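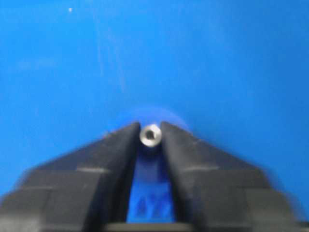 Soil Additives and "Miracle" Amendments: Frequently Asked Questions

Questions we get at the Delton Community Garden plant desk, answered by Farzana Mridha and Nuwan Karunaratne. We don't sell any of this stuff.

Do I need a mycorrhizal powder when I plant tomatoes?

Probably not. Most garden soil already has these fungi in it, and the jar on the shelf may have been sitting in a hot warehouse since August. If you're filling a bed with sterile mix there's a slightly better case for it. We'd still spend the money on mulch.

Will Epsom salt give me more peppers?

Only if your soil is short on magnesium, and you won't know that without a test. Too much can get in the way of calcium, and then you're back here asking about blossom end rot.

The label says "feeds the soil, not the plant." What does that mean?

Ask the company. We did, twice, with two different brands, and got the same sentence back with more exclamation points. Look for the guaranteed analysis on the package. If it shows no nitrogen, phosphorus or potassium, you're not buying fertilizer, whatever the front says.

Is biochar worth it?

Maybe, in sandy or very acidic soil. Raw biochar can tie up nitrogen for a while, so mix it with finished compost and let it sit a few weeks before you spread it. Kamrul Ranasinghe put it in half of his plot and not the other half, and couldn't tell us at harvest which half was which. One plot doesn't prove anything either way, but the person selling you the bag has usually tested it on fewer.

Do coffee grounds make soil acidic?

Not so you'd notice. Used grounds are close to neutral. A thin layer is fine. A thick one dries into a crust that sheds water. Blueberries need sulfur and patience.

What about compost tea?

We have yet to see a side-by-side where it clearly beat plain compost and a hose. If you brew it anyway, don't spray it on lettuce or anything else you plan to eat raw. Brews with molasses or other sugars added are the ones that worry us most.

I have clay. Should I add sand?

No. You would need a huge amount to change the texture, and a little can leave you with something close to brick. Compost on top, every year, and stay off it when it's wet.

Does gypsum break up clay?

It can help where the soil is high in sodium. Ours mostly isn't. Debashish Munshi asks us to mention that he bought 500 pounds of it before reading this page.

So what do you recommend?

A soil test. Take small samples from several spots, mix them in a clean bucket, let them dry, and send in what the lab asks for. Then add what the report says is missing. If it says nothing is missing, believe it.

Can I bring you a product and ask if it works?

Yes, bring the package so we can read the back. Expect us to be hard to impress. The desk is next to the tool shed, and Habibur Munasinghe has the spare key if the gate is locked.

Last updated Mar 7, 2024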